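工单标题：Seditz 加盟店能耗看板夜间读数归零
状态：已解决
提交日期：2023年9月25日
提交人：Samuele Fabbri（Flakby 加盟店）
涉及设备：Tetura 网关，分项电表，Pathirana 数据平台

问题描述
大家好！我们店刚加入 Seditz 节能咨询体系，第一家签约客户是一间书画培训中心，两层楼，空调和照明都归我们做能耗诊断。看板白天一切漂亮，曲线顺得让人想截图发朋友圈，可是一过午夜，照明回路的读数就掉到0，到早上又自己恢复。客户走廊有常明灯，夜里不可能一度电都不用。月度节能报告要靠这组数据做基线，所以想尽快弄清楚！

客服回复（一）
Samuele 你好，请先确认三件事：网关固件版本、电表的上报间隔、夜间网关指示灯状态。另外请导出最近一周的原始数据，不要用看板上的汇总表，汇总表会把缺失值显示成0。

提交人补充
原来缺失值也会显示成0，这一条太有用了！我导出了原始文件，夜里那几段果然是空的，电表根本没报0。上报间隔是15分钟，固件是出厂版本，还没升过。指示灯要等晚上才能看，我跟客户约好今晚过去，他们老师很热情，还答应给我留门。

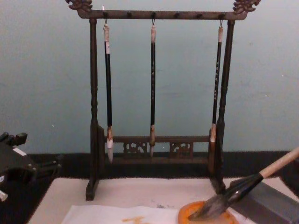 晚上的结果来了：午夜一到，网关的网络灯熄灭，电源灯还亮着。我马上去查路由器，发现里面设了访客网络定时关闭，从0点关到早上6点，而我们安装那天图省事，把网关接在了访客网络上。时间段跟空白数据完全对得上，看到的时候我差点在走廊里喊出来！

客服回复（二）
定位得很准。处理步骤如下：
1. 请客户在主网络里给网关单独分配一个固定地址。
2. 在网关本地页面把网络切换过去，保存后重启，等5分钟再看状态。
3. 升级固件。新版带断网缓存，最多保存800条记录，联网后自动补传。
4. 在 Pathirana 平台的“显示设置”里勾选“区分缺失值与零值”。
旧版固件没有缓存，之前夜里缺的数据补不回来，做基线时请把这些时段剔除，别用白天的平均值去填。

提交人补充
四步全部做完。第2步重启后第一次没连上，是我把密码里的大写字母打成了小写，重输就好了。第二天早上打开看板，整夜曲线完整，常明灯那条平平的底线清清楚楚。更让我高兴的是，空调回路夜里也有一段持续用电，以前全被空白盖住了。我已经和客户说好去查定时器，这可能就是我们报告里的第一条节能建议！

还有个小问题：基线周期要不要重新开始算？合同里写的是11月交首份报告。

客服回复（三）
建议从网络切换后的第一个完整日重新起算，11月交报告来得及。旧数据保留在平台里，加上备注“夜间缺测”即可。空调那段用电请先核对定时器和室内机面板的设置，再写进建议。

提交人补充
明白，备注已加，周期已重置。安装清单里我也给自己加了一行：接网之前先问清楚这是哪个网络，有没有定时开关。谢谢，可以关单了！

处理记录
原因：网关接入定时关闭的访客网络
措施：切换主网络，升级固件，修改缺失值显示
遗留事项：空调夜间用电，由加盟店跟进，不另开工单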